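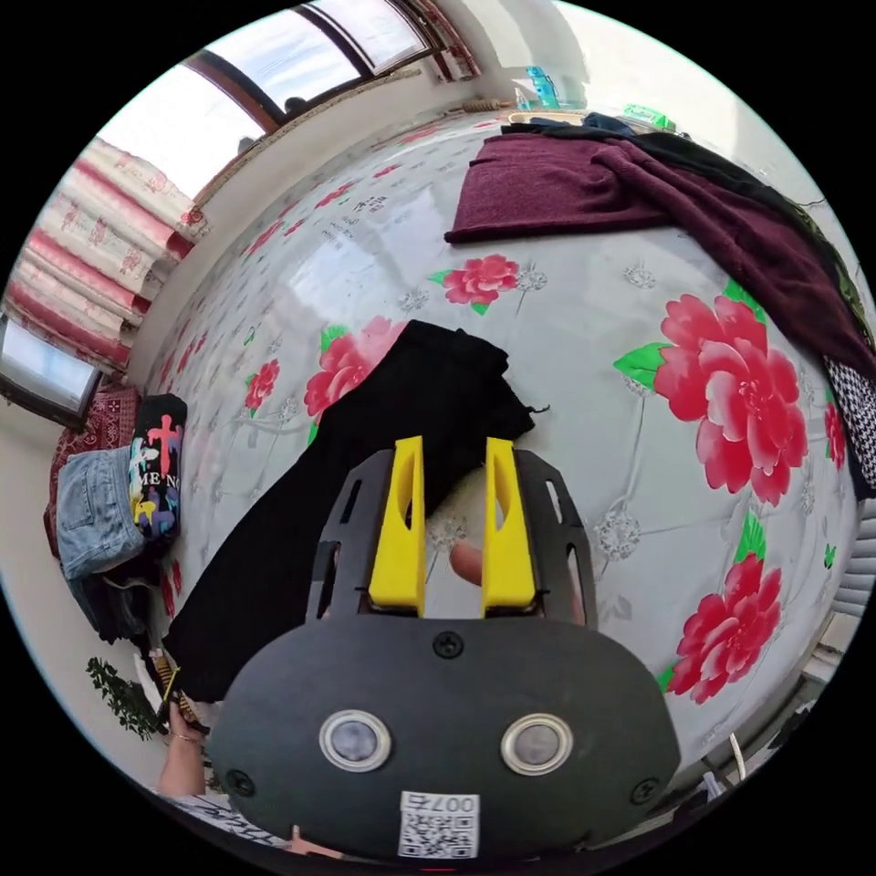

The peony bedspread was a present from my aunt, Rozália Machala, who believes a bed should be visible from the road. It is white and shiny with great pink-red flowers all over it, and I've grown fond of it, mostly because I so rarely see it. Usually it's under my clothes.

September is when I swap the summer things for the winter ones, a job I allow 15 minutes and which takes until supper. The system is simple. Everything goes on the bed, so that I can't go to sleep until it's done. Last year I slept on the sofa.

The maroon knit stays, obviously. The houndstooth I'm less sure of – it makes me feel like an estate agent – but it has survived five of these clear-outs and I respect that. The black thing needs its loose thread seen to before anyone pulls it. Oľga Bartoš says you should fold as you go. Oľga has a spare room.

Still to do: the dark heap up by the pillow end, which I've been calling "trousers" without much evidence, and the socks.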